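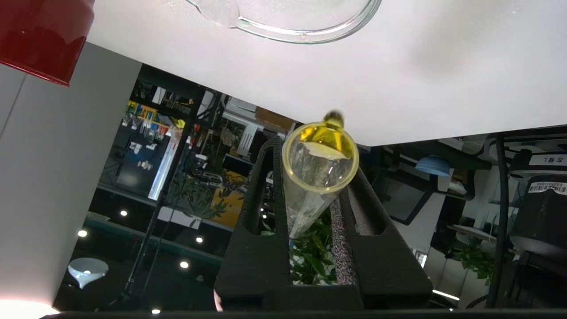
Separatory funnel in its black foam holder, with the pale yellow layer in the upper part.

Glassware corner, October
Photos and text: Mafalda Gouveia

Welcome to the gallery of our teaching laboratory in Fukbridge. I started to put these pages together because new students often ask me what they will find on the tables, and words alone are not enough for glass. English is my third language, so please write to me if some name of the equipment is wrong.

The separatory funnel is the piece I like the most. It has the shape of a pear and it does one job: two liquids which do not mix are left to stand, and the lower one is let out first. For me the beautiful moment is when the border between them becomes sharp. Before this, one has to be patient. My colleague Crescencio Nieto always tells the students to take a second look before they touch the tap, and I agree with him.

In the upper part of ours there is a pale yellow liquid against a white, cloudy border, and lower down the cone is clear. If you look at the glass of the cone, you can find the green of some plants in it. I did not notice them until I was choosing the photos.

The second picture is from the same place, with smaller glass.
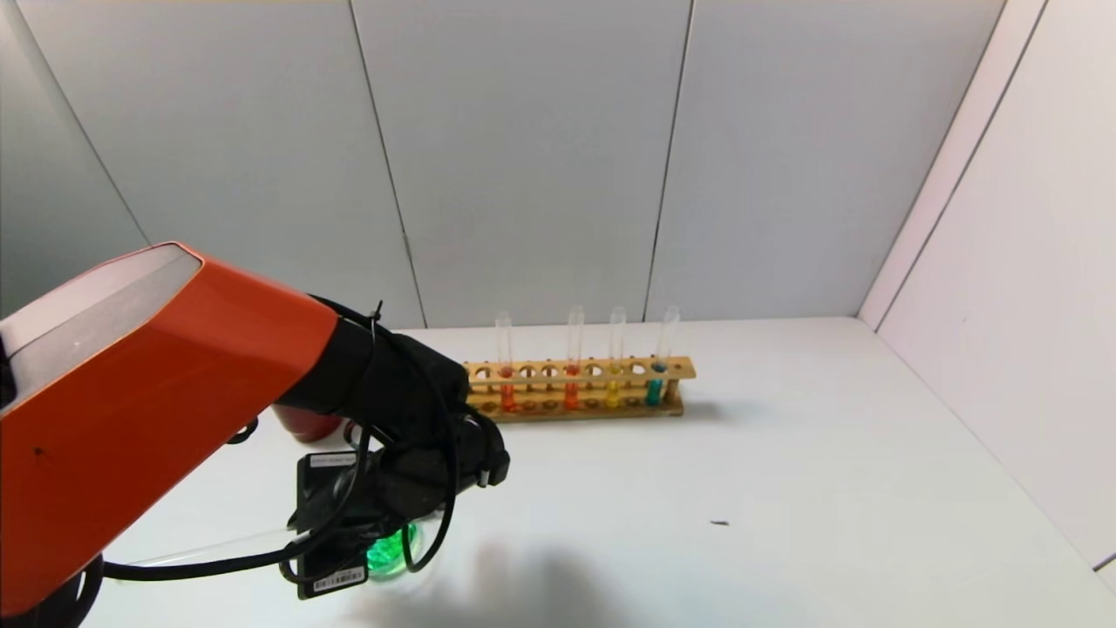

The test tubes are more simple, but the visitors stop there longer, I think for the colour. Such a bright green looks very strong over a white table. The rack is of light wood, and I prefer wood to plastic for this, as it is more quiet when one puts the glass in.

Our list of glassware has now 738 pieces, and Benvinda Tavares has promised to help me with the next 20 photos. We will begin with the flasks.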